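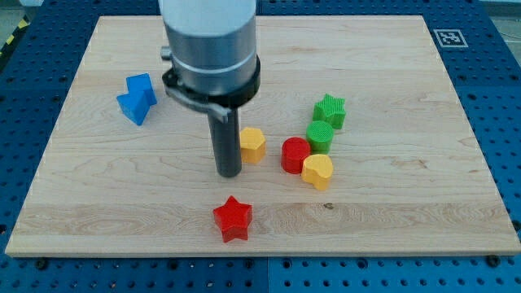
Jan 16, 2025 – Saodah Setiawan
Reading time: 2 min

Push task, teleop collection, block set B (two each of blue, green, yellow, red). Rod tool on the arm, maple board on the perforated table. Carrying on from the Ederow runs, same action space: x and y only, z held by the controller.

Tip height first. Set it from the board surface, then checked at the four corners. Far left corner reads a bit low. Left it alone for now, but if the rod starts dragging there, shim the board and redo the zero. Do not fix it in software again, the Larnow config still has the old offset in it and I lost an hour to that.

Table marker re-registered after the board went down. Reprojection error 2 px, fine.

Instructions today were all relative: "push the red star to the green cylinder", "separate the yellow hexagon from the group", and so on. Separating is much harder to demonstrate than joining. With the blocks bunched up, the rod has to come in from the open side, and I kept overshooting and taking a neighbor along. Slower stick gain helps. Settled on 4 for the divisor.

The stars catch on their points and spin when pushed off center. Cylinders roll off the tip unless the push is dead on. The hexagon behaves best if you push on a flat.

Episode count in the Dinach store is 3889 before filtering, 2689 after. Most of the drops are timeouts, plus a batch where the instruction was logged one episode late. Those can be recovered by shifting the text – script not written yet.

To do:
- ask Li whether the July episodes used the same rod length
- shim for far left corner
- shift script
- more separation demos, starting from tight clusters

We use cookies to improve your experience on this site. Accept | Manage settings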